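From: Liam Wainwright
To: Nustbridge workshop list
Date: 31st August
Subject: Re: Two-arm build, reach to the floor

Dorottya Győri wrote:
> Does the pair still sag with both arms forward and low? On mine
> the shoulder drops 4 mm and the gripper lands short. Also, which
> cable did you use on the right?

Dorottya,

Sag is down since I swapped the shoulder brackets for the Caldeira ones. I now measure 1 mm at full reach. The controller is unchanged apart from the current limit, and the loop still runs at 311 Hz.

Floor work is the harder case. The carpet gives under the fingertips, so a height set on the bench is no use.
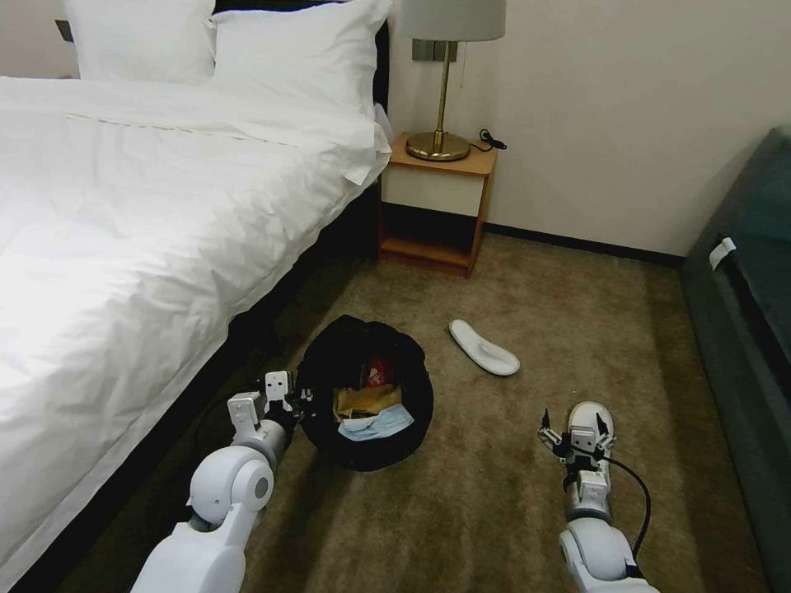
Both arms low over the carpet, left gripper by the black bag, right one near the slipper.

The black cable on the right arm hangs in a loop down the side. I want it closer in, but every clip I have tried at the large joint pulls tight when the wrist turns. Zsolt suggested a flat cable. Has anyone fitted one?

The slipper is a poor target for depth: white, thin and low. I take the height from the carpet next to it and add 8 mm.

Bracket drawings are in the shared folder.

Liam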